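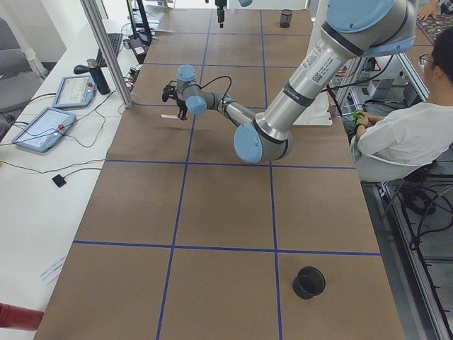 Surely, Ania wrote in the margin of last year's handout, if the arm is meant to learn the task, the sensible thing is to show it the task done properly fifty times and go home. Most of you will be thinking the same, so we may as well start there.

Fifty perfect runs teach an arm to be perfect in one spot. Move the pen a hand's width and it will close its fingers, with great confidence, on the place where the pen used to be. The Arnham set was gathered like that, and we spent most of June finding out.

1. Vary the start. Use the taped grid. Pens and cups change squares between runs, and so does the way they point. Your favourite square is not to be used twice running. Everyone has one.

2. Drive slowly, but don't dither. The learner copies your pauses as faithfully as your grasps. In the Fistano runs it picked up a thoughtful hover over the cup, which we had to train out again.

3. Keep the fumbles you recover from. A missed grasp followed by a good one is worth having. A missed grasp followed by swearing is to be marked "discard" and logged.
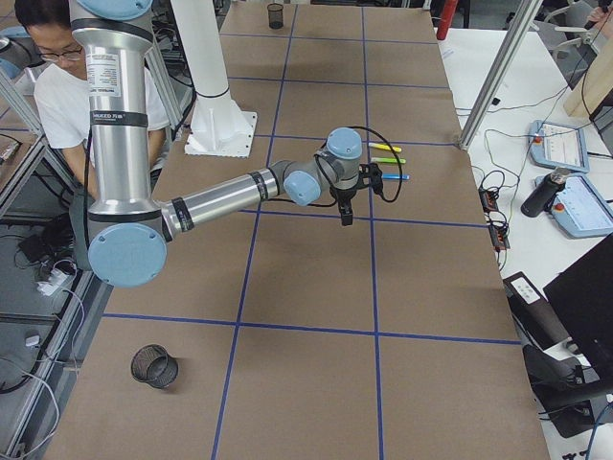

4. Label before you reset. Write down the task, the start square and the result while you still remember them. Last term 19 runs were labelled "fine".

5. Hold some back. From each batch of 50, put 6 aside for testing and leave them alone, however good they look.

Reading for next time: the Aasen notes, up to page 29. The appendix can wait.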